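进门先换鞋，这是Jallstead的规矩，地上掉一颗螺丝能找半天，带进来一颗石子也一样。Juraj Malý自己穿着拖鞋，手里攥着半根香蕉在吃。“别拍这根，”他说，“这根退役了。”

退役的意思是，皮已经被夹软了，当不了道具，只能当午饭。他说这一年吃的香蕉比前面十年加起来还多。

先交代一下地方。Jallstead是Verkov城边上的一间共用工坊，木工在里间，焊接在院子，靠门这一片原来放自行车架，现在归几个弄电子和机械的人。月费制，工位先到先得，抽屉要贴名字。Juraj白天给一家印刷厂修机器，下班以后过来，一待就到关门。他在这儿搭的东西叫Pundel，一个会把桌上水果捡到篮子里的机械臂装置。名字没有含义，他说是给文件夹随手敲的，敲错了，懒得改。

采访约了两次，头一次他迟到，第二次我迟到。下面的内容是两回聊天拼起来的，顺序打乱过，他看过一遍，改了几个术语，其它没动。

“先说清楚，胳膊我没造。”这是他坐下来的第一句正经话。很多人一听“自己搭的机器人”就以为从电机绕线开始。他没那个本事，也没那个耐心。胳膊是从Hájek收来的，Hájek是本地一家卖拆机货的铺子，旧控制柜、旧导轨、旧电源，论堆卖。老板认得他，看见他进来就往后仓领。

“买回来的时候没有说明书，没有配线，示教器也没有。就是一条胳膊。我抱着它坐公交车回来的，旁边人都在看。”

那是八月的事。天热，他说抱得满身汗。

头几个礼拜全在跟线较劲。哪根是供电，哪根是通信，哪根是急停回路，他拿万用表一根一根量，量完在胶布上写字，贴回去。急停回路他花的时间最多。“别的都可以先凑合。急停不行。我要求按下去以后电机那一路一定断，控制板可以活着，日志可以继续写，但是电机那一路必须断。”他从里间借了一个拍下去会卡住的大按钮，固定在桌边，自己坐着的时候左手刚好够得到。右手用来操作。

问他有没有真拍过。

“天天拍。第一个月拍得比敲键盘还多。”

电源是第二个坑。最早用的那个电源，空载量着一切正常，胳膊一加速，电压就往下掉，控制器以为断线，报错，整条胳膊停在半空。重启，再来，又停。他先怀疑程序，改了好几个晚上。后来是院子里搞焊接的人路过，听了一耳朵，说你这声音不对，听着像没吃饱。换了个大的，好了。

“我修印刷机的，这个我应该先想到。”他摇头，“在厂里我肯定先查电源。到了自己的东西上就先查代码，因为代码是新学的，新学的东西总觉得是它的错。”

固定胳膊的底座也换过。第一版直接拿夹子夹在桌沿，胳膊伸直的时候桌子跟着晃，晃得很轻，手放上去才感觉得到，可是夹爪那头就差出去一截了。第二版在桌子底下加了横撑，再把底座和横撑锁死。里间的木工帮他切的料，报酬是帮人家修好了一台砂光机。工坊里的账大都是这么算的。

桌子为什么是白的？我问这个的时候他明显来劲了。

“原来是深色的，台面上全是刀痕胶水印。摄像头看过去，阴影和香蕉尖上那点深色混在一起，分不开。换成白的以后一下子干净很多。但是白的也有白的麻烦，反光。下午那会儿光从门那边进来，桌子中间亮一大块，东西放在那儿边缘就发虚。”

解决办法很土。他把灯的位置挪了，门边挂了块布帘。其他人嫌布帘挡路，吵过一次，现在的协议是他开机的时候拉上，关机就收起来。

至于为什么是水果。“圆的，长的，软的，硬的，都有，而且便宜。弄坏了可以吃。”最早他用积木练，方块，边是直的，夹哪儿都行，成功率好看得很。他高兴了几天，换成水果以后全完了。圆的会滚，香蕉不滚，但香蕉会转，你夹它一头，另一头就甩过去。

“积木教会你的东西，到香蕉这儿基本作废。”

接下来聊到他现在每天在做的事，也就是录动作。Pundel的做法是人先示范，他操作胳膊去捡，系统把摄像头画面和每个关节的位置一起记下来，攒够了拿去训练，然后让程序自己来。一次示范从胳膊出发开始算，到水果进篮、胳膊退开结束。他把每一次叫一“条”。到我们见面这天，攒了近300条能用的。

不能用的呢？

“不能用的更多，没数。删了。”

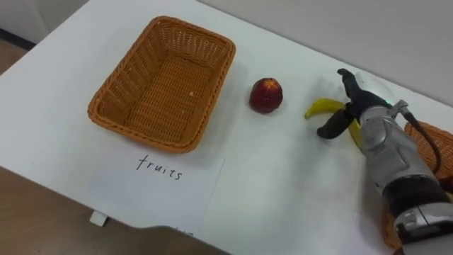 采写：本站工坊栏目
11月26日　发自Verkov
分类：人物 / 自己动手　　评论（8）

黑色夹爪张着，香蕉在两根指头中间，还有一个红的圆果子等在旁边，空篮子在桌子另一头。Juraj说整个项目里他最熟的就是这个阶段，夹住之前。胳膊已经到位，往下压多少，往里合多少，都在这一下。

“人拿香蕉不想这个事。你去拿，手自己就弯成那个样子了。两根指头不会弯，只能开和合，那你就得替它想，从哪个方向进去。”

香蕉从哪个方向进去最好，他试过很多种。从正上方往下，指头跨在香蕉腰上，最直觉，可是香蕉是弯的，躺在桌上有一面贴着桌子，指头得几乎擦着桌面才够得到下沿。高一点就只夹到上面那层皮，一提，滑了。低一点就戳桌子，力矩报警，停机。

斜着进去好一些。一根指头在上，一根指头贴着桌面往里探。“贴着桌面这个事情，我练了很久。练的是我，不是它。我手抖，它就抖，它学的是我。”

这里要插一句，他讲的“手抖”是真手抖。操作用的手柄是他自己攒的，最早那版太灵敏，打个喷嚏胳膊就窜出去。后来在程序里加了滤波，动作顺了，可是慢半拍，操作的人又会不自觉地多推一点，推过头，再往回拉。录出来的轨迹全是这种来来回回的小弯。拿去训练，程序也学会了来来回回。

“我看着它在香蕉上面犹豫，像我，特别像我。挺丢人的。”

后来他定了规矩，每次录之前先空手走两遍，喝口水，肩膀放下来。犹豫了就作废，哪怕最后捡起来了也作废。成绩难看了一阵子，但学出来的动作干净了。

篮子上花的心思也比我以为的多。编的篮子，边往外敞，口大底小。他之前用过塑料盒，盒壁是直的，夹爪往下放的时候指头经常磕在盒沿上。换成敞口的以后，有余地了，水果碰到斜边自己也会溜下去。

“可是篮子轻。胳膊蹭一下，篮子就走了。走了以后程序还按老地方放，水果就掉桌上。”

怎么办？

“没怎么办。我让它学。篮子位置每次都稍微挪一点，角度也斜一点，录的时候就乱放。你放得太整齐，它就只会整齐。”

他说有段时间自己强迫症发作，每录一条就把篮子摆正，跟桌边对齐，心里舒服。训练出来的程序成功率高得惊人。然后有人来打扫，把篮子推歪了，再跑，一个都放不进去。全部重录。他讲这段的时候起来走了一圈，像是又心疼了一遍。

那张纸条，手写的fruits，也是他弄的。笔画细，字斜着，跟篮子一个方向。

“人看的还是机器看的？”我问。

“都有。一开始就是给人看的，工坊里老有人往篮子里扔东西，胶带啊钥匙啊。写了fruits以后，没人扔钥匙了，改扔橘子了，这个我接受。”后来他想试试让程序认字，就是一句话下去，把水果放到写着fruits的那边，它自己去找纸。现在还认得不好。纸是白的，桌子也是白的，字又细，摄像头离得远一点笔画就断。他考虑换粗一点的笔。“考虑了一个多月了，笔就在抽屉里。”

为什么写英语？

“短。我们这儿的写法要带符号，符号更细，更看不见。”

说到摄像头，这部分他讲了很久，我尽量压短。看全局的那个在高处，往下斜着看，视野里大半是桌面。优点是什么都看得到，缺点是胳膊自己会挡住自己。胳膊一伸过去，后面的东西就没了，篮子只露一条边，水果可能整个不见。人会记得那儿有个东西。程序不一定记得。

“它看不见就当没有。我得想办法让它记着，刚才还在，现在应该也还在。”

他试过往程序里多喂几帧过去的画面。有用，但算得慢，家里那台旧电脑的风扇叫得像吹风机。后来折中，少喂几帧，间隔拉大。他讲参数讲了好一会儿，我没全听懂，录音里有一段两个人都没说话，应该是在看屏幕。

关节上的线怎么走，也是个反复返工的地方。线太短，手腕转到头会绷住，太长又会垂下来刮到桌上的东西。黑色那根从手腕那边绕过去，弯着，留的余量是一点一点试出来的。“我有一回让它转到底，啪一声，插头拔出来了。声音不大，我心里很大。”

这之后他给每个关节加了软件限位，比机械限位早停一截。有些姿势因此够不到了，桌子最远那个角就属于够不到的地方。他也不打算去够。

手腕附近有个小绿灯，他开着的时候会先看一眼灯再看屏幕。多年修机器的习惯，先看灯。“屏幕会骗人，界面卡住了，画面还停在上一秒，你以为没事，伸手进去了。灯至少接在另一头。”

讲到伸手进去，工坊的人对他这个东西是有过意见的。共用的地方，旁边就是过道，一条会自己动的胳膊，谁都不放心。他们开过会，定了几条。运行的时候本人必须坐在按钮边上。胳膊速度限死，限到比人手慢。别人要从桌子这一侧过，先喊一声，他停。还有一条是后来补的，不许在别人用切割机的时候跑，理由是两边都会分心。

“慢这个事我一开始很不情愿。视频里人家都飞快。后来发现慢了也好，慢了我看得清它为什么错。”

错的种类他倒是分得很细。夹空，夹偏，夹住了路上掉，放早了，放晚了，篮子推跑了，还有一种叫“发呆”，就是胳膊停在水果上方，不动，也不报错。发呆最难查。日志里什么都有，每个数都对，它就是不走。他后来发现发呆多半出现在两个水果挨得近的时候，程序两个都想去，两边一平均，去了中间。

“中间什么都没有。它就在空气上面待着。”

这一类问题在他这里算半解决。示范的时候他给自己定了顺序，比如近的先捡。顺序一致了，发呆少了，没绝迹。有时候红的和黄的摆得刚好差不多远，它还是会愣一下。他会等，等它自己想明白，等不到就拍按钮。

红的圆的那种反而好捡？

“捡好捡，放下去不好。圆的在指头里会慢慢转，你以为夹的是正中间，走到篮子上面已经溜到指尖了。”力度大了留印子，力度小了半路掉。果子有大有小，有硬有软，他没有力传感器，只能看电机电流猜。猜得准不准，取决与当天买到什么果子。市场那边的摊主已经认识他，看他一个个捏，问他是不是开餐馆。

“我说给机器人买的。他给我便宜了一点，可能觉得我可怜。”

钱的问题我也问了。胳膊加电源加杂七杂八，他给的总数是1000欧出头一点都不肯多说，“写1000就行了，我太太会看的。”水果不算在里头。工坊月费也不算。电费是大家摊的，这个他有点不好意思，所以公共区的灯管坏了都是他换。

中间有段时间他差点把胳膊卖回给Hájek。录了很久，训练一跑，什么都不会，胳膊伸到半路就往墙那边偏。他查了一个礼拜，发现有一批数据的画面和关节时间戳对不上，画面晚了一小截。程序学到的是，看见香蕉还在右边，手就已经该合了。难怪它老提前合。

“对齐以后，第一次跑，它过去，合上，提起来，走到篮子上面，松。我没叫，我把手放在按钮上没敢动，想着它接下来肯定要干坏事。它没有，它回去了。”

里间的木工听见没声音，探头出来问是不是又坏了。

他给我看那次的录像。很短，灯光发黄，能听见后面有人在拉锯。看完他又倒回去看了一遍，没说话。

我问现在成功率到底多少。他不给数。“今天的果子，今天的光，今天的篮子放在哪，你告诉我，我告诉你成功率。”追问了两次，他松口，说好的晚上连着来，一个接一个，能把桌面清空。不好的晚上他自己动手捡，捡完回家。

还有一条胳膊的事。他想过加一条，左边扶篮子，右边捡，篮子就不跑了。桌子够宽，底座的孔位他也预留着。可是两条胳膊要同时操作，人得两只手都上，那急停谁来按？脚踏开关他试过一版，踩着踩着忘了自己踩着，站起来，断电，香蕉掉地上。“要弄也是明年，先把一条弄明白。”

他的程序怎么学来的，我好奇这个，毕竟修印刷机的和训练模型的，中间隔得有点远。他说没那么远。印刷机也是看和对位，纸进来，歪了多少，滚筒跟着调。“色标套不准，跟夹爪夹不准，是同一种烦。”代码是照着别人公开的改，看不懂的地方先不动，动了再跑，坏了再改回来。他有一个本子，每天改了什么写在上面，手写。翻开全是“改回去”“又改回去”“不要再动这个”。有一页只写了两个字，“滤波”，画了三条线在底下。

“我问过很多人，线上的，多数人都很好，也有人第一句就问你为什么不买现成的。”

那为什么不买？

他想了想。“买现成的我坐在那儿看它动。这个我知道它里面每根线的胶布上写的是什么。”

下午四点多光线开始斜，他起身去拉布帘。拉到一半，有人推门进来，扛着一块板，喊了一声过。他停下来，手按着按钮，等人走到里间，才松开。动作很熟。

我请他现场再跑一轮。他把桌面清了清，用袖子擦，把红的圆的往前推一点，香蕉横过来，篮子随手一拨。问他要不要摆正，他看我一眼。

第一个，香蕉。过去得很慢，指头进到香蕉底下那一刻有轻微的刮擦声。提起来，歪的，一头高一头低，晃着过去，放下，有一截搭在篮子边上，最后自己滑进去了。他说算。

第二个，红的。在上面愣了一会儿，下去，合上，没合住，果子转了半圈，往旁边走了一小段。胳膊回来，重新对，又下去。这回夹住了。走到篮子上方松开，果子砸在香蕉上，闷的一声。

“这个不算。”他说，“果子磕了。”

他把磕过的那个拿出来，看了看，在裤子上蹭了两下，咬了一口，递另一个给我，在抽屉里翻本子。那天的一行我抄下来了：“两个进。红的碰伤。愣了。帘子拉晚。”

后来又聊到这东西最后能干什么。家里人老问。他自己也列过，分拣纽扣，收工具，给猫粮装盒，没有一样真打算做。他倒是想过工坊里的螺丝，每天收工桌上地上都是混的，要是Pundel能按大小分开，月费说不定可以少收点。但是螺丝太小，现在这两根指头夹不起来，得换指尖，换了指尖就夹不了香蕉，数据全得重录。他讲到“重录”两个字的时候声音低下去了。

“那就先水果吧。”

眼下排着的活儿，他念给我听：换粗笔。把录像的命名统一，现在有一半叫test，有一半叫test新。手柄右边的弹簧松了。帘子要不要做成滑轨的，得问大家。桌子最远的角贴条胶带做记号，省得来玩的人把东西摆到够不着的地方，然后说它不行。

来玩的人多吗？

“周围的小孩多。他们不看胳膊，他们看篮子里有没有吃的。”有个小孩很认真的问他，机器人自己为什么不吃。他答不上来，给了人家一个苹果。

想自己动手的人，他有没有话要讲？他说别问这种，然后隔了几分钟，在收线的时候自己又讲起来，讲得很碎。先弄急停。线上写字，写清楚，过两个月你就是陌生人。电源买大的。录之前看时间戳。别用积木高兴太久。去拆机铺子要带万用表，能当场量的当场量，老板不会生气，Hájek的老板还会给你递表笔。

关总闸之前他看了看手腕上那个灯，等它灭了，才把椅子推进去。篮子留在桌上没收，里头放着明天的香蕉，还有不知道谁扔进去的一个橘子。

（Jallstead工坊开放时间见门口告示，想看Pundel运行请提前在公共群里问一声，Juraj不一定在，在也不一定跑。评论区有人问时间戳怎么对齐，他答应另写一篇，写了我们再发。）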